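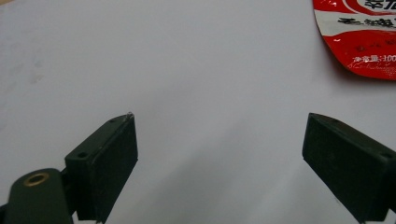
Vega Sepúlveda thought the second half of Harketcombe was a let-down and wanted that noted before we got on to anything else. Art lovely, story falls over once they leave the island. Noted.

Harketcombe Comics Reading Group, January meeting
(yes we are still named after the book, see item 5)

Started 14 minutes late, room key.

1. Last minutes
Agreed, apart from "Carretero" spelt three ways. Will fix.

2. Harketcombe, vols 1 and 2
Long one. Most liked vol 1. Fog pages got a lot of love, esp. the double spread with the ferry. Lettering too small in the flashbacks, two people gave up and used a magnifying app. Split over the sister: half of us think she knew all along, Vega says there is nothing on the page to back that up and asked people to point to a panel. Somebody pointed to a panel. Vega not convinced.
Vol 2 weaker. Colours change halfway, new colourist from chapter 4 on we think, not credited on the cover. The court bit drags. Ending felt like it was written to set up a third volume. Show of hands on whether we'd buy vol 3: mostly yes, with grumbling.
Overall, keep it on the recommended list, vol 1 only.

3. Next book
Three put forward.
- Staltalley, the collected edition. More than 700 pages. Objection: nobody will finish it in a month. Counter: lots of it is silent, you can read it in a weekend. Also heavy to carry on the bus.
- The Gallau strips, the newspaper ones. Funny, quick, but only the hardback is in print and it's dear.
- Carretero, first arc. Capes book, sort of. A few people don't want another origin story so soon after the last one.
Vote: Staltalley, in two halves. First half up to the end of the flood chapter for next time. Please do not spoil the second half, you know who you are.
Gallau to go on the list for the summer when people want something light. Carretero lost by one vote and there was a request for it to be put up again.

4. Copies
Library has one Staltalley, on loan. Reservation list already. Shop says it can order in if we tell them numbers by the end of the month, small discount if it's a group order. Names on the sheet please. Anyone who has a spare, bring it and we'll pass it round, but pencil your name inside the cover, we still have a homeless copy of Gallau from last year.
Digital version exists but the guided view chops up the big pages. Not advised for this one.

5. Name of the group
Raised again. Confusing for new people who think we only read Harketcombe. Suggestions: Gutter Talk (some laughing, some not), Panel Beaters, leave it alone. No decison. Back next time, five mins max.

6. Swap box
Getting full. Mostly single issues with the middle ones missing. Agreed anything in there since the autumn goes to the charity shop unless claimed. Someone is after Staltalley issue 9 with the variant cover, please check your lofts.

7. AOB
Small press fair in spring, who fancies a car share? Email round.
Request for a women's war comics month, well liked, needs a title or two to get going.
Complaint that we talk about plot all night and never the drawing. Fair. Next time we start with the art and do the story after teh break.
Biscuits ran out early.

Finished just before 9. Next meeting same place, key permitting.

Actions
Vega: order numbers to the shop, also find the panel argument people were quoting in item 2
Whoever has the swap box lid: bring it back
All: Staltalley, first half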